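How to organize a peaceful fan protest at a home match

Our supporters' group at Dretum had its first protest last April. We made many mistakes, and I want to write down what we learned so other fans can use it. I am not a lawyer, and the rules at your ground can be different.

1. Agree on one demand. In our first meeting we had 17 people and almost as many complaints: the coach, the ticket prices, the owner, the new badge. Ruairí Keane asked everyone to write one sentence on paper, and we voted. If your banner needs more than six words, the demand is still too wide.

2. Speak to the club before you announce anything. Write to the supporter liaison officer and say what you plan, in which minute and in which stand. We were afraid the club would forbid it. They only asked us to keep the stairs free.

3. Read the ground regulations about banners. Many clubs want a fire safety certificate for large ones, and they can refuse poles. Our first banner stayed outside the gate for this reason.
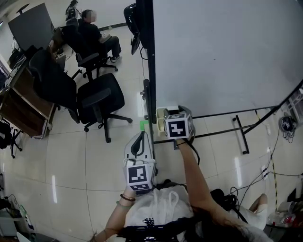 4. Choose the minute. Before kick-off the seats are half empty, and after a goal the people do not listen. We chose minute 17, the year our club was founded being 1917. Standing up and turning your back for one minute is simple, also for older fans and children.

5. Spread the word on paper too. We printed 2464 leaflets and gave them out at the two bus stops near the ground. Gráinne Ó Briain wrote the text – short, polite, with no insults to players.

6. Name stewards from your own group. We had one for each block, with a phone number for the others. If somebody throws something, the steward talks to him first and calls the club staff if he does not stop.

After the match, send a short report with your demand to the club and the local paper on the same evening. We waited four days, and by then they were writing about the next game.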